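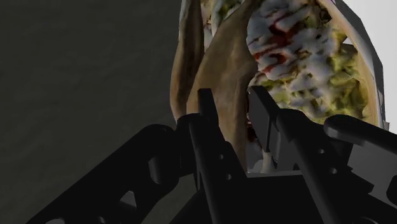

Kerkano began collecting simulated demonstrations for its learning system last year, and the team at its Stodasel office now treats that work as a discipline of its own. The company develops software that teaches robot arms to handle unfamiliar objects. In an interview with this publication, the head of the data program explained how examples are planned, recorded and accepted. "Most of our effort goes into deciding what an example should contain," the program head said. Food items have a regular place in the object library, including flatbread wraps with open fillings and sauce. "When the gripper is close to a wrap like that, the black fingers cover part of the bread, and the system has to work with what remains visible. We want that difficulty in the data from the beginning."

Each demonstration is produced by an operator who guides the simulated arm through a task from start to finish. Joint positions, finger positions and the views from the virtual cameras are stored together, along with a short written instruction. The present collection, known within the company as Mimora, has a target of 1000 accepted demonstrations. Operators work in sessions of two hours and then change places with a reviewer.

According to the program head, the change of places was introduced after the first month. "Operators who had never reviewed were recording long pauses without noticing them. A pause teaches the system to pause. Once they had spent an afternoon reading other people's recordings, their own became much cleaner."

The objects are drawn from the library with few restrictions on what may appear together. A bowl of food may share a white table with syringes and a model tooth, and the arm itself may be mounted on a dark slab nearby. The program head acknowledged that visitors find such combinations strange. "A household would never set a table in that way. The purpose is to keep the system from relying on company. If a bowl only ever appears beside a spoon, the system may learn to look for the spoon."
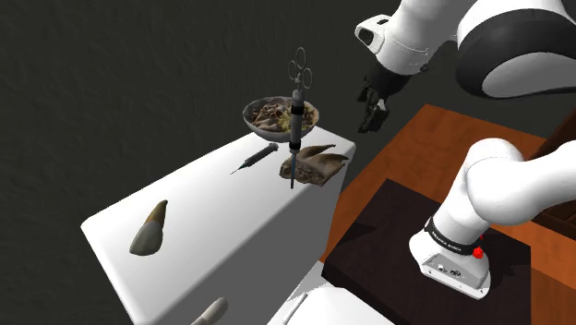 Who decides whether a demonstration is accepted?

"The reviewer decides, using a written standard," the program head replied. "The operator may ask for a second reading, and that second decision is final."

The standard was drafted with Panicker, a firm that advises on data quality, and it lists nine grounds for rejection. Among them are a collision with the table, an instruction that does not match the motion and a grasp that passes through the surface of an object. Rejected recordings are kept in a separate archive – they are not used for training at present, although the company is studying whether they could help a system recognize its own mistakes.

Asked about the limits of simulation, the program head was cautious. Soft materials remain the weakest area, and a rendered sauce or a folded piece of bread does not behave as its physical counterpart would. "We do not claim otherwise to our partners. Simulation gives us variety at a reasonable cost. Contact with soft things has to be learned on real equipment as well."

The company plans to open a second recording room in Stodasel and to revise the wording of its instructions, which several operators have described as too stiff. Reviewers will begin testing the new wording in December.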